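Play kitchen reopens in Clurkulholm with one bowl and firm views on broccoli

Wednesday, November 6, 2024

14 comments | 21 shares

The play kitchen at the Jardine Rooms in Clurkulholm is back in service after a closure that began in July and was supposed to last a fortnight. It has a new worktop, a new clear rail and a good deal less in the cupboard than it used to.

Regulars at the Drilis toy library, which runs the kitchen on weekday mornings, will remember the old one. It had a hob with no knobs, an oven door that opened only for children under three, and a stock of pretend food that had grown by donation until there were 353 separate pieces of it. Magnus Pollock knows the figure because he was asked to write it all down before the refit, and he would like it known that he will not be doing so again.

"There were 21 fried eggs," he said. "I don't know what sort of breakfast people thought we were putting on."

The refit cost £724, paid for by a summer raffle and a grant of £200 from the parish. Most of that went on the counter, which was built by Edent, a two-person joinery on the harbour road whose previous work in the town includes the bus shelter and half of the bowling club bar.

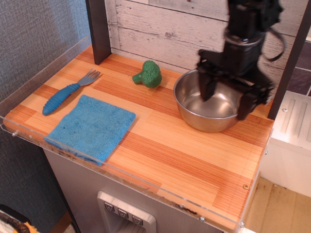
Edent was asked for something cheerful and took the request seriously. The strips of the new top run through orange, tan and a reddish brown, a combination last seen in Clurkulholm on the carpet of the old Drilis Hotel, and feeling in the town is divided as to whether it was missed. Behind it are whitewashed planks, knots and all, which give the whole thing the air of a seaside cafe that does one kind of soup. The clear rail screwed along the edge was the subject of two meetings. It is there to stop things rolling off, though a blue cloth folded towards the front has already found its way partly over the side, as cloths will.

The bigger change is in what goes on top. Ileana Lazăr, who took over the toy library last year, has brought in a rule that only a handful of things come out at a time. The rest stays in crates and is swapped every Monday. This week's menu is a fork, a cloth, a steel bowl and a piece of broccoli.

"When everything was out, they tipped it on the floor and left," she said. "Now they have to decide what to do with it. One little boy washed the broccoli for most of a morning. His mother said he'd never touched it at home and she wasn't sure this counted."

The choice of broccoli has drawn comment. A note left in the suggestions box asked whether the children might have a cake, "even a small one". Another asked where the eggs had gone. Ms Lazăr says cake is due before Christmas and that the eggs are being considered. 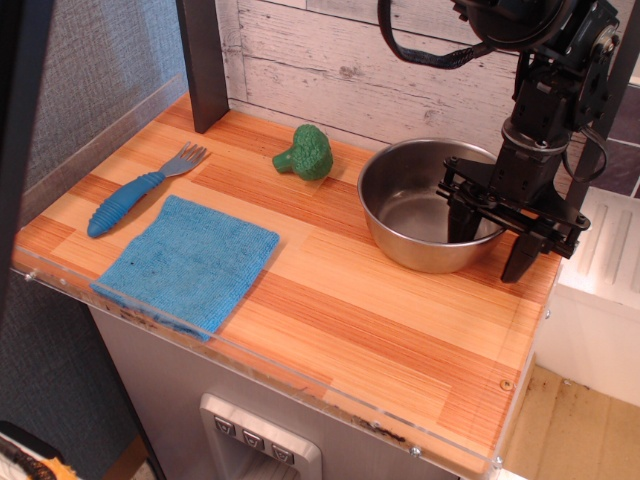 She is less willing to bend on the cutlery. The old drawer held a jumble of plastic knives and spoons, several with teeth marks, and all of it has been retired. In its place are proper child-sized pieces with metal heads and chunky blue handles, ribbed so that small hands can keep hold of them. The bowl is stainless steel too, a decision that Mr Pollock supported on the grounds of washing up and has since regretted on the grounds of noise.

"You hit that with a fork and they can hear you in the post office," he said. "We've had it confirmed by the post office."

The cloth, it should be said, has been the surprise success. Children who will not go near a duster in their own homes have been seen queuing to wipe down a worktop that had been wiped a minute before, and there has been one dispute over whose turn it was, settled by a grandfather who wiped it himself. The cloths go home with Ms Lazăr at the end of each week for a boil wash.

As for the surplus, most of the old food has been given to other playgroups along the coast, some of which are understood to have sent it to us in the first place. What remains will be sold from a table in the foyer of the Jardine Rooms at 20p an item, or 50p for a bag, filled by the buyer. The hob without knobs is free to anyone who can carry it.

Edent has been asked back to look at the bookcase, which leans. Suggestions for its colour can be left in the box, and the joiners have let it be known that they have some of the orange left over.

The play kitchen is open on weekday mornings from half past nine until noon. There is no charge, but socks are required, and parents are asked not to rearrange the counter after their children have finished with it. Ms Lazăr says this happens more than you would think, and that it is nearly always the fathers.

Share this story | 14 comments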